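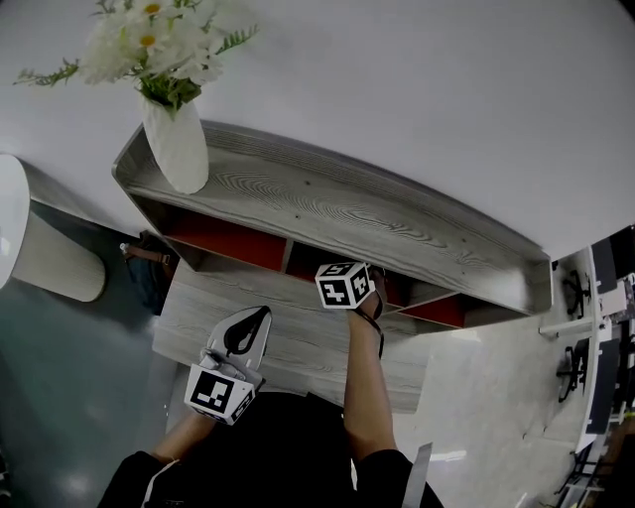 4.2 Save points and session length

Ploston is a fan-made adventure for handheld consoles, built by modifying the data of an older commercial release. We logged 291 play sessions from 33 players, all of whom had finished at least one earlier game in the series. The logs were collected with Floltix and gave 3860 save events after test saves were removed.

Most saves were made just before a battle the player expected to lose. In the Trasavier region, where the story can be followed in any order, players saved more often and stopped sooner – usually after reaching a new town.

Figure 3. Shelf unit with a vase of daisies on top.

Nine players kept a second save file throughout. They used it to try the other starting creature, and rarely went back to it after the first gym. Abeysekara reports the same habit in a study of translated fan games, though with younger players. We did not ask why the second file was dropped, and the logs alone cannot show it. Sessions played on an emulator are treated separately in Section 4.3.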